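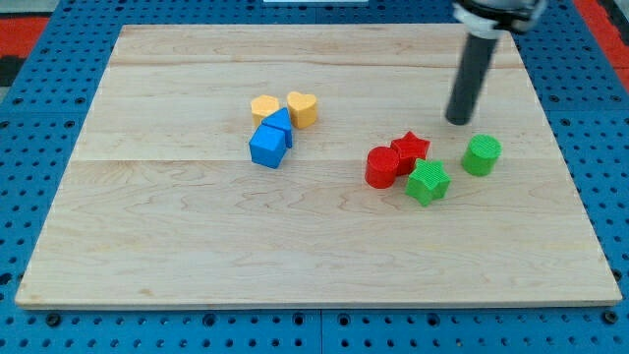
A pale wooden board on a blue perforated platform.

Founding dates are the weakest part of most histories of small religious orders, and the new edition of the Ilelora house chronicle shows why. The editors place the founding in 1049. They give the year in the title, on the map and in the heading of the first chapter. The evidence for it is a single line in a copy made long after the event, by a scribe who also gets the order of the first abbots wrong.

I have no better year to offer. My objection is to the way the year is printed. A date resting on one late copy should carry a mark of doubt every time it appears, including on the cover. The editors put their doubt in note 459, at the back of volume 2, where few readers will look for it.

The same problem affects the founder's life. The chronicle has him leave his family, refuse a post, spend 8 years in silence and then receive his first followers at Titon. Each of these steps also appears in the life kept at Studell, in the same order, about a different man. One text borrowed from the other, or both used an older model. Either way, the 8 years cannot be treated as a measured span. In the new introduction they are used to work out the founder's age at death.

Some will answer that the members of the order have always kept the year, and that outsiders should leave it alone. Keeping a feast and dating a document are separate tasks. The feast at Illés is held on 10th February and needs no year attached to it. The prayers used there name none. The older calendar moved the feast to August for a time, and the order carried on as before.

A scholarly edition has a narrower duty. It should print what each copy says, state when the copy was made, and keep inference out of the headings. The text itself is carefully done, and the index is far better than the old one. A reprint could correct the title page and bring note 459 forward to the introduction with little change to the remaining pages.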